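夹爪夹布料翻车记：薄纱、包边和那根差点被夹到的手指

12月4日，星期五

先说结论：上周我把一块薄纱布夹出了一个洞，还差点把自己的食指也搭进去。夹爪是手持的那种，两片黑色的手指，靠连杆开合，我平时拿它练叠布、捏布角，攒着给后面的自动叠布台用。台子的控制板是 Candau 的，夹爪软件用的是 Rosteo，这两个凑在一起脾气不小，下面慢慢讲。家里或者工作间里也在折腾这类东西的朋友，可以直接抄作业，少走点弯路。

事情是怎么发生的

那天我捏的是一块很薄的网眼布，第一下没夹住，布从指尖滑走了。我就犯了个懒，没去看指尖对没对齐，直接把夹紧力往上加。第二下还是滑，再加。第三下倒是夹住了，可松开指令发出去以后，手指没动！我等了一会儿，以为是卡了，伸手就去拨那片布，结果它自己又往里收了一截，指甲边上蹭掉一小块皮。布更惨，包边旁边被扯出一个洞，纱线全抽丝了。

后来翻日志才明白：我把力的上限设到了70，软件认为“还没夹到目标厚度”，一直在补力，松开指令排在后面，根本轮不上。薄布嘛，厚度几乎是零，它当然永远觉得没夹够。这个坑我估计不少人都会踩，尤其是从夹木块、夹杯子转过来的。

先断电，再伸手

写在最前面的一条，字写大一点贴在台子边上都不过分：手指没反应的时候，不要用手去拨。我现在的顺序是这样的，先拍急停，再拔电源，心里默数13下，等电容放完电，然后才碰它。听着啰嗦，习惯了也就是喝口水的工夫。手持的那一把要是带扳机，就先把扳机完全松开，手心离开连杆。几根长臂之间的夹角会跟着开合变大变小，夹到肉真的很疼，别问我怎么知道的。

长头发扎起来，袖口卷上去，戒指摘掉。线手套也别戴，毛线头钻进铰链里，手套会带着手一起走。

检查指尖和衬套

断电以后，我把夹爪翻过来看了一遍。我检查的顺序是从里往外：先看两片指尖合上时有没有错位，对着光，缝隙应该是匀的，一边宽一边窄就说明歪了。再看每个转轴上的黄铜衬套，用指甲轻轻拨一下，能晃就该换。最后摸一遍指尖的棱，有毛刺就用600目的砂纸顺着一个方向打几下，来回乱磨反而会起新的毛边。

我那把的毛病就在毛刺上，很小很小一粒，眼睛看不见，拿旧丝袜蹭一下立刻就勾住了（这个办法特别好用，强烈推荐）。磨完用湿布擦干净粉末，晾干，别用酒精泡，有些打印件泡完会发脆。

布角怎么摆才不容易出事

薄布不要夹在中间，尽量找有包边的布角下手。包边厚一点，结实一点，软件也更容易判断“夹到了”。有标签的角要留个心眼：标签叠在包边上，厚度一下子变了，指尖正好压在标签边缘的时候特别容易打滑。我的做法是把标签捋平，指尖往旁边让一点点。还有就是布底下的桌面别太花，我用的是浅色的素面台子，布边在哪儿一眼就看清楚了。 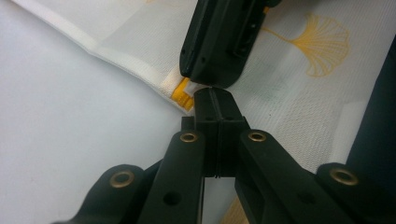
重新设力的上限

这一步一定要从小往大试。我从3开始，每次只加一格，夹住、提起来、停一停、放下，看布面有没有印子。能提起来又不留印子，就停在那儿，别再贪。换一种布就重来一遍，毛巾的数值拿来夹薄纱，下场就跟我一样。

Rosteo 里有个“持续补力”的选项，默认是开着的，夹布的时候请关掉。再把“松开指令优先”勾上，菜单藏得有点深，在高级设置的最底下，我找了半天。Candau 的板子改完参数要重启一次才认，不重启的话界面上显示新数字，跑的还是旧数字，气人吧？我六月份刚装的时候就吃过一次亏，居然又忘了。

给指尖加一层软垫

薄硅胶片剪成小条，贴在指尖内侧，夹力可以小很多，布也不容易滑。我试过 Oda 的那种带背胶的，粘得牢，就是撕的时候会留胶，用橡皮慢慢搓能搓掉。Tóth 的那款更软，贴网眼布比较合适，但是边角容易翘，翘起来的边会把布带进缝里，所以贴完要把四个角剪圆。垫子脏了会变滑，拿温水擦一擦就行。

已经抽丝的布怎么救

抽出来的线千万别剪！用一根细针从背面把线头慢慢挑回去，再顺着经纬两个方向轻轻拉一拉，小的抽丝基本就看不出来了。真破了洞的话，从背面垫一小块同色的纱，针脚藏在包边里。我那块补得歪歪扭扭，当练习布倒是刚好，现在每次调新参数都先拿它试。

下回想写写急停按钮装在哪边顺手，我左撇子，市面上的底座几乎都装反了，正在自己改一个。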